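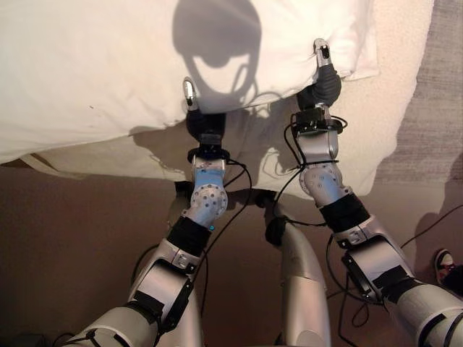
Slide 1: White pillow, cream cover underneath. Leave this one up while people find seats.

Making the Bed Like You Mean It – my speaker notes

By Karine Petrenko
Posted in December
346 shares | 15 comments

A few of you asked for my notes from the Skondness home evening, so here they are, pretty much the way I had them on my lap. I cleaned up the spelling and left the rest alone. Where it says PAUSE, that's me drinking water.

Opening

Hi everybody, thanks for coming out in the cold! I'm Karine, I write the bedding column for Latby, and before that I spent nine years making up rooms at the Gauthier, which had 95 of them. So I have made a lot of beds, and I still like doing it (my sister thinks this is very strange).

Look at the slide for a second. It's a big white pillow, a bit rumpled, with a paler-than-butter cream layer under it. I want you to look at the bottom edge, where it curls over and drops a soft shadow on the cream. To me that little curl is the whole reason a bed looks comfortable. If you pull everything dead flat you lose it, and the bed starts looking like an ironing board.

PAUSE

Ask: who here makes the bed every day? Hands up. Okay, and who pulls the comforter over the mess and calls it made? Same! I do that too when I'm running late.

The bottom layers

Start with whatever is flat. Sheet, cover, blanket, whatever you have. I stand at the foot and pull toward me first, then do the sides. At the Gauthier we had to do it the other way around, sides first, and I never did get a straight line out of it.

Let the cover hang. People fight with this so much, tucking and re-tucking, and then at night they kick it all out anyway. If it drapes down toward the floor on one side a little more than on the other, go have breakfast.

(Tell the story about Trevor and the king-size cover on the twin bed. Keep it short this time.)

Pillows

Okay, the fun part. Hold the pillow by the lower edge, one hand toward each side, and give it two good shakes. Then lay it down and let go. Don't pat the middle! Patting makes that sad dent. If it needs help, push in from the two ends so the filling moves back toward the center.

Creases are fine. I've had readers write to me about ironing pillowcases and I love you all, but I'm not doing it. Put the case on while it's fresh out of the dryer, smooth it with your forearm, done.

Small specks: look at the left side of the pillow on the slide, there's a tiny dark one. White fabric shows everything. I keep a lint roller in the nightstand drawer and go over the top pillow quickly before guests come. If a speck won't lift off with the roller, dab at it with a damp cloth and a drop of dish soap, and don't rub it in circles.

PAUSE

White on cream

Somebody always asks if you can mix white and cream. Yes, please do. Plain white on plain white can look a bit like a clinic, and the cream underneath warms it up. I'd keep the lighter one on top. Trevor Morin disagrees with me and puts the cream on top – he's in the second row, go argue with him at the break.

Pass around the two Bivov cases here, the smooth one and the brushed one. Get them back this time, Karine.

Questions I usually get

How often should I wash the pillow itself? I do mine twice a year, and the cases weekly. Check the tag first, some fillings hate the washer.

How many pillows? As many as you're willing to take off again at night. For me that's two.

Does the zipper go in or out? Open end away from the door. Old hotel habit, I can't shake it.

Finish up

Show of hands again, who's going home to an unmade bed? Mine's unmade right now, I left in a hurry. Say thank you, remind them about the coffee in the hall, and leave the slide up for anyone who wants to copy down the column address.

1,981 views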